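Help us find out what makes a good demonstration – paid sessions, Flaveck lab

We're after people to come in and drive a pair of robot arms for an afternoon. You don't need to have done it before, and for half the places we'd much prefer that you hadn't.

I'm Prasetyo Siregar and I run the demonstration study at Flaveck. My bit of robotics is teaching arms to do tabletop jobs by copying people, so I spend most of my life watching somebody pick something up, put it down, and pick it up again. I still like it, which probably says something about me.

The project is called Jugah and it grew out of a result that annoyed me. Last spring we trained the same model twice. One version learned from 183 demonstrations by our two most practised operators, all very smooth and all very alike. The other learned from 132 demonstrations by a jumble of people who'd had one practice session each. Their runs were slower, they hesitated, they came at things from odd angles, they missed and had another go. On the layouts both models had seen, the tidy one won easily. Then we shifted the containers and swivelled them a bit, and it fell to bits while the messy one carried on coping. Not brilliantly! But it got through 70 per cent of the shifted layouts and the tidy one didn't get near that.

I have a theory, which is that people who make mistakes also show the arm how to get out of them. A smooth operator never shows it what to do when the gripper comes down a little to one side. But it was one task, one set of objects and a small number of people, so it could just as well be luck, and I'd like to know before I bore any more conferences with it. So we're doing it again with more people and with the layouts planned in advance.

The bench you'd be working at has an arm on either side, with yellow containers towards the far edge, a black tray and a row of clear ones nearer the front. The containers get moved about between runs, and how much they get moved is one of the things we're testing. 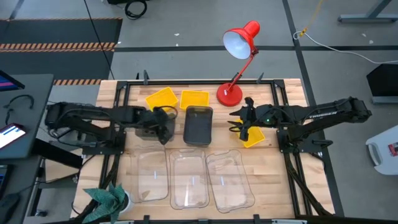 Ridwan Chong: I did the spring sessions and I'd add that the clear containers are much harder than the yellow ones. I kept misjudging where the rim was. I was convinced I was ruining the data, and then the missed grabs were the part everyone wanted to talk about afterwards. So if you're worried about being rubbish at it, don't be. Do bring a snack though, it's more tiring than it sounds.

All true, and I'd add that the rims bother the model as well. Clear plastic is a pain for anything that relies on a camera, because what it mostly gets is the wood behind and a bit of shine. In the spring we had far fewer clear ones in the mix than I'd have liked. This time they're in every layout, and I want to compare where people slow down with where the model goes wrong. My hunch is that it's the same places. If I'm mistaken about that it'd be almost more interesting.

How a session goes. You turn up, we have a cup of tea and go through the consent form, and then you get a good twenty minutes of just messing about with the arms. You steer them with a pair of hand-held leader arms – you move yours, the ones on the bench follow – and most people have the hang of the basics before their tea's cold. After that you work through a set of layouts. For each one there's a card telling you what should end up where, and how you get there is up to you. Use the left arm, use the right arm, pass things across if you fancy it. Please don't try to be neat on my account. I really mean that, people hear "study" and go all stiff, and then I've got another pile of tidy data.

We record the positions of the arms, the camera views of the bench and the time each run takes. We don't record your voice, and your name is kept apart from everything else. If you do something and think "oh no, scrap that one", tell us and we'll make a note, but we'll keep the run unless you'd like it deleted. You can ask for the whole lot to be deleted up to the end of November, after which it gets merged into the training set and I can't fish it out again.
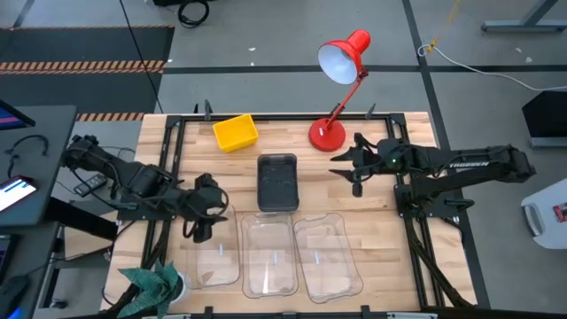
WHO WE'RE LOOKING FOR

Two groups. Group A is people who've never driven a robot arm. Video games are fine, and so is having operated a digger (we had one last time, she was terrific). Group B is people with real hours on a two-arm setup, whether from a job, a degree or your own garage. There are 13 places left in Group A and rather fewer in Group B, so if you're in the second camp please get in touch early.

You'll need to be over eighteen and happy sitting or standing at a bench for a couple of hours with breaks. Left-handers very welcome, we had hardly any in the spring and I suspect it matters for which arm people reach with first. Glasses are fine. If you use a wheelchair or need the seat at a particular height, say so when you write and we'll have it set up before you get here.

WHAT YOU GET

A flat payment for the session plus your travel, paid by bank transfer the same week. You're paid in full even if you stop early, and you can stop early without telling me why. If you'd like to see what came of it, we run an open afternoon once the models are trained, where you can watch an arm have a go at the task using what it picked up from your group. Last time people got weirdly competitive about this.

WHEN AND WHERE

We're in the Stiden building, second floor, turn left out of the lift and follow the signs for Prutach (that's the old name for our corridor and the signs have outlived it). Sessions start at 1.30 pm every weekday except Wednesday, when the bench is taken up with evaluation runs. There's a bike rack round the back and the bus stops more or less outside.

HOW TO SIGN UP

Fill in the short form on the Jugah page, or drop a note in at reception with my name on it. Tell me which group you think you're in, which days suit, and whether you're right- or left-handed. If you aren't sure about the group, just describe what you've done and I'll sort it out. I answer everything myself, usually in the evening, so give it a day or two before you chase me.

Friends can come along and sign up together, but you'd be booked for separate sessions. We tried pairs once and they spent the entire afternoon coaching each other.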